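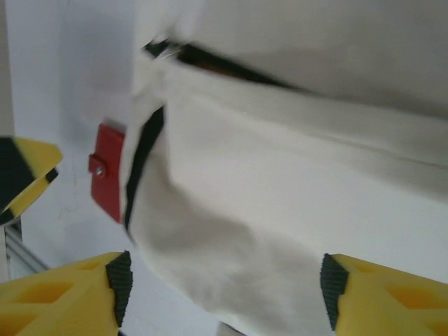

Anastasia Zacharopoulos
Demonstration Lead, Makris teleoperation group, Lultham

Speaker notes: "Packing the bag, and other things we thought would be easy"

Opening. Say good morning, thank the Hundus organizers, check that the people at the back can hear me. Then go straight into the bag.

If you have ever tried to put a library book into a cloth bag with one hand while holding a coffee, you already know most of what I'm going to tell you this morning. The bag closes on you. The book catches on the hem. You use your chin, or your knee, or you set the coffee down. Our operators don't get a chin or a knee. They get two grippers, and they have to show the robot what they mean with those and nothing else.

(Pause here. People usually want to laugh at the knee.)

The task we call Zukell is a tidy-up task. There's a cloth bag, there are a few books, and everything should end up in the bag. We collected 1000 demonstrations of it, beginning in July, and after review we kept 713. I'd like to spend most of my time on the ones we let go, if you'll bear with me, as they taught me a good deal more about my own instructions than about the robot.

First, teaching by hand. For the early sessions we moved the grippers ourselves. You learn a lot about a book that way. You find out which corner wants to lead, and how much a paperback will flex before it gets away on you, and you find that your wrist has been making a little turning motion your whole life without asking your permission. I tell new people to do it slowly, and then they do it at the speed they put groceries away. I did exactly the same.
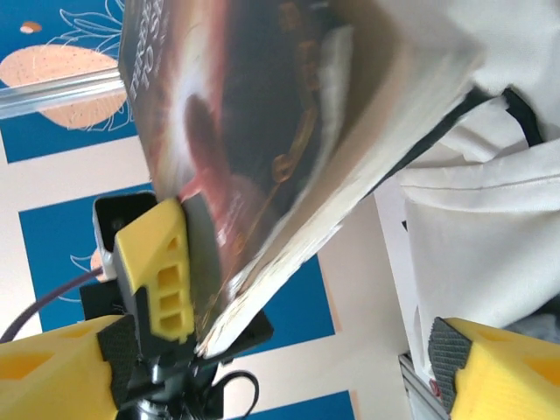
The trouble with a fast demonstration is that the robot copies the hurry as well. It learns that a book is something you swing. So the first rule on our wall is to move as though you were handing the thing to your grandmother. (Don't tell the long version of the grandmother story. There isn't time.)

Second, teaching by remote control. Two arms, one operator, one hand for each side. What people find hard is the waiting. One gripper holds the mouth of the bag and has to stay put while the other goes off and does something interesting, and the hand that's supposed to be still drifts toward the busy one. We lost a whole afternoon's work to drifting left hands before I learned to watch for it.
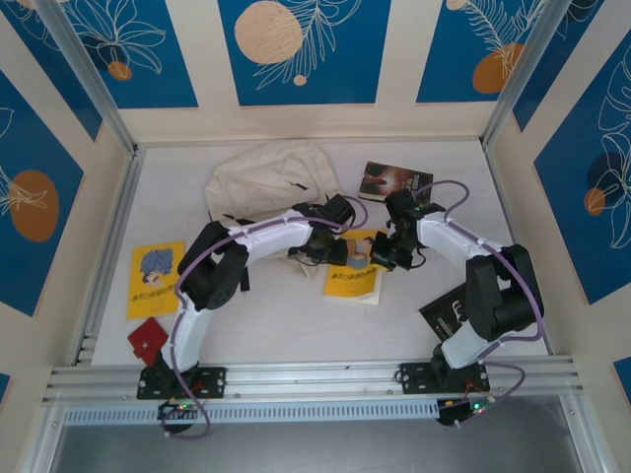 Both arms over the table, with the grippers close together above a yellow booklet.

Talk about layout at this point. We move the objects between runs, and I'm fussy about it. If the bag is always at the back, the robot learns "go to the back" and never learns "go to the bag". We had 100 runs early on where I'd been lazy with the layout, and I still feel a bit sheepish about them.
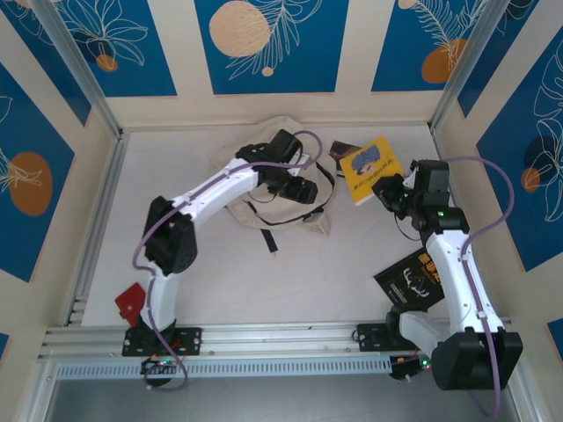 Left gripper above the tote bag, right gripper at the edge of the yellow book.

Ask the room which arm they would move first. Let them argue it out for a minute, they always do! Our operators were split as well, and in the end I stopped insisting on one order, but I do ask that each person settle on theirs before they start.

If there's time, mention the review sheet and how we score hesitations. If not, skip to the thank-yous and take questions. Copies of the sheet are on the side table by the tea, please take one home.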